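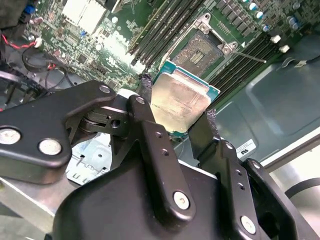

The second-hand chip and the upgrade that wasn't

Every few months somebody tells me I don't need a new computer, I need a new processor. They say it kindly. They usually have a link ready. For the price of a decent coat, the thinking goes, you lift out the old chip, drop in a better one from the same family, and the machine under your desk feels young again.

I have now tried this, and I have doubts.

The machine was an old office tower built by Rodeck and bought by my sister-in-law's firm in a batch when they moved premises. She gave me one. It was slow in the way old office machines are slow: fine until you opened a second thing. A trader called Busar was selling a faster processor that fitted the same socket, pulled from a retired workstation, for £100. The listing said "tested". It did not say by what.

The swapping itself is the part the enthusiasts love to film, and I will grant them that it is brief. You take off the cooler, lift the lever beside the socket, open the metal frame and there is the old chip, which comes up with your fingers on its edges. What's left behind is a field of tiny gold contacts, and these are where the trouble starts. On this sort of board the pins are in the socket and the chip has flat pads. Let one corner of the chip fall in crooked and you can bend something you will need a magnifying glass to find.

The online guides treat this as a footnote. Geetha Salian, who has repaired desktops from a unit behind the bus station since before I owned one, treats it as her rent.

"People ring me up and say the new chip is faulty," she told me. "I ask them to send me a photo of the socket. Then they go quiet."

She charges £4 to look and a good deal more to straighten pins, and some boards she won't touch at all. She was also unimpressed by my bargain. A used processor, she said, will often be perfectly all right, and the printing on the lid is worth reading twice before paying, even if it's faint. Smudges don't bother her. What she wants to know is whether the board will recognise the thing, and for that you have to look up the maker's list of supported chips and update the firmware while the old one is still in place. I had not done this. Busar's listing hadn't mentioned it either.

So the old chip went back in, I ran the update, and the new one came out of its plastic tray for a second go. It started. I'd like to report a transformation, and the sellers of thermal paste certainly would. (I used a tube of Ikonen, which costs twice what the plain stuff costs and spreads in much the same way.)

A big spreadsheet now opens faster. Photographs export faster. The thing I had complained about, the long wait while the machine woke up in the morning, hardly changed, and when I described it to Geetha she asked what sort of drive was in there. It was the original spinning one. She didn't say anything else for a bit.

A solid-state drive would have cost me less than the chip and gone in with a cable and a few screws. More memory might have helped too, and memory sticks go into slots that forgive you. Neither makes much of a video, I suppose.

Then there is the sum. The chip was £100, the paste and a better cooler from Bristance took me to just under £200, and the drive I have since ordered will push it further. Refurbished machines that are newer in every respect start at £300. They come with a guarantee. Mine has a note from Busar saying returns are accepted if the seal is unbroken, and I broke it.

There are people for whom the swap makes sense. If you edit video on a good board with a weak processor, and you've checked the list, go ahead. The rest of us should find out what is slow first. The old chip is in a drawer, by the way. Busar offered me £2 for it.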